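Re: [flelar-users] fingertip play after swap

On 2023-10-05 the list wrote:
> Changed both rubber tips on the left Flelar gripper. They
> rock sideways when closed on anything small. Same on yours?

Yes, on one of two. Ours came from a Tirnenitz batch - the bore is slightly oversize. What we do:

1. Pull the tip, wipe the finger arm, reseat it and tighten the arm screws evenly.

2. Check the gap on a small wrapped item before going back to the snack pile. We use a foil truffle, with the tips open on either side of it.

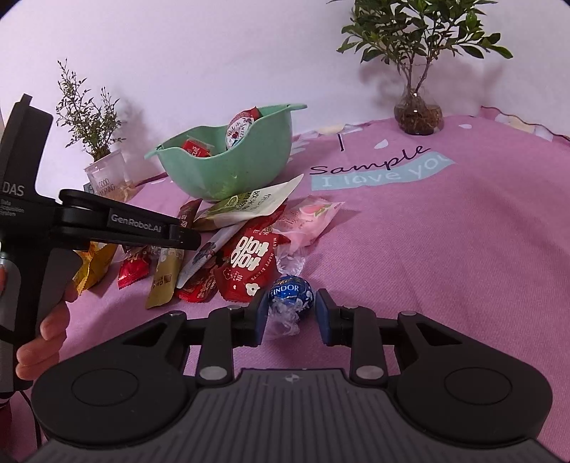 3. Close slowly and watch both tips. If one rolls, swap the pair.

4. Log the cycle count. Ours last some 40 hours of picking.

Uretti sells a tighter tip, part 41. Not tried yet. Will post wear numbers in December.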